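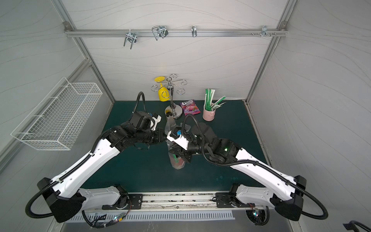
Pesquisar no site
Buscar

O erro de planejamento que mais me custou horas este ano não estava no planejador. Estava na premissa de que dois braços são um problema de coordenação de trajetórias. Quem escreve software bimanual costuma começar por aí: duas cadeias cinemáticas, um espaço de configuração conjunto, verificação de colisão, sincronização temporal. Funciona enquanto os objetos são rígidos.

Com material flexível, o modelo deixa de valer. Uma folha de plástico segurada por duas garras não tem pose. Tem uma família de formas que depende da distância entre os pontos de preensão, da orientação dos dedos e do que ficou dobrado na preensão. Se houver um copo com líquido por baixo, a folga vertical passa a ser uma variável que o planejador não calcula e que a percepção estima mal, porque filme translúcido e copo transparente são o pior caso para quase todo sensor de profundidade.

A resposta habitual é aumentar a frequência da malha. Discordo. No Ement, nosso executor, o controle de juntas roda a 200 Hz e a percepção entrega máscaras a 20 Hz. Subir a primeira taxa não traz informação nova sobre a folha. O que reduziu as paradas por incerteza foi propagar a idade de cada observação até o supervisor, que limita a velocidade relativa entre as garras quando a máscara envelhece. São 410 linhas de código, a maior parte delas testes.

Sharada Ramasamy, que mantém o módulo de segmentação Lonetti, defende o contrário: uma política aprendida de ponta a ponta absorveria o atraso sem contabilidade explícita. Pode ser. Mas, quando a política falha, o log mostra imagens e torques, e o diagnóstico vira arqueologia. Com carimbos de tempo propagados, chego ao quadro culpado em até 2 minutos.

Minha posição, portanto, é conservadora. Antes de trocar o planejador, instrumentem o atraso. Registrem o instante de captura, e não o de chegada da mensagem; o middleware Zavine ainda confunde os dois por omissão, e a correção está parada na fila de revisão desde junho.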